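# About Didora

Didora makes software for robot arms that have to share a workspace with other robot arms. We don't build the arms. We don't build the grippers either, or the carts, or anything else you could drop on your foot. We write the part that decides who moves first.

The company is 52 people in a former seed warehouse in Siloddale. It began as four people and a motion planner that was very good at finding the one path through a room that went straight through the other robot. On paper it was a lovely path. We still keep that version in the repository, under a folder called `museum`, and new hires are made to read it in their first week.

## What we work on

Our main product is **Flikik**, a planner and scheduler for cells with two or more arms. You give it the tasks, the arms and a rough idea of what's in the way, and it works out motions that get the job done without anybody's elbow ending up in anybody's wrist. When something in the cell moves, it plans again. On our test bench a fresh plan takes about 200 milliseconds, a number we have argued over more than any salary.

Underneath Flikik sits **Vlad**, our perception layer. Vlad takes the pictures from the wrist cameras and turns them into something the planner can use: where the surfaces are, where the other gripper is, how sure it is about either. It was named after an early prototype that only performed well after dark. The lighting problem got fixed and the name stayed.

Clear plastic and shiny floors take up an unreasonable share of Vlad's time. Both are everywhere in real workplaces, and both like to tell a camera that they are something else. If you come to an interview here and ask why we don't just use a nicer floor, you'll be offered a coffee and a long answer.
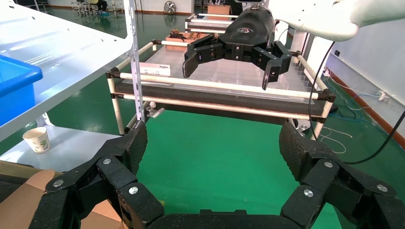

*Two grippers and a clear tray on a cart in the lab, from the wrist camera Vlad works with.*

The third thing we make gets the least attention and probably the most use. It's a replay tool that lines up camera footage, joint positions and planner decisions on one timeline, so that when an arm does something odd you can scroll back and see what it thought was going on. Customers asked for it after watching us use it during a support call. We had considered it too ugly to sell. It's still fairly ugly.

## How we work

Every release has to pass 116 test scenarios in simulation and then a shorter set on the arms in the lab. The simulated ones run overnight. The lab ones run when somebody has put the props back where they belong, so plan your afternoon accordingly.

Planner people take turns on the support line. This was Sabina Dvořáček's idea when she took over engineering, and it was unpopular for most of a month. Error messages have improved a great deal – the old favorite, "no solution (bad)", is gone.

We write down what doesn't work, too. Release notes have a section called Known Grumbles, and customers seem to read that one first.

## Working with us

Most customers start with one cell and a problem they've already tried to fix twice. We ask for a cell layout, a few hours of logs and someone who knows why the fixture is where it is. From there we'll tell you whether Flikik can help. Sometimes the answer is to move the table, and we don't charge for that one.

Visitors are welcome in Siloddale except in August, when half the team is away and the other half is upgrading the build servers. Shoe covers are by the lab door.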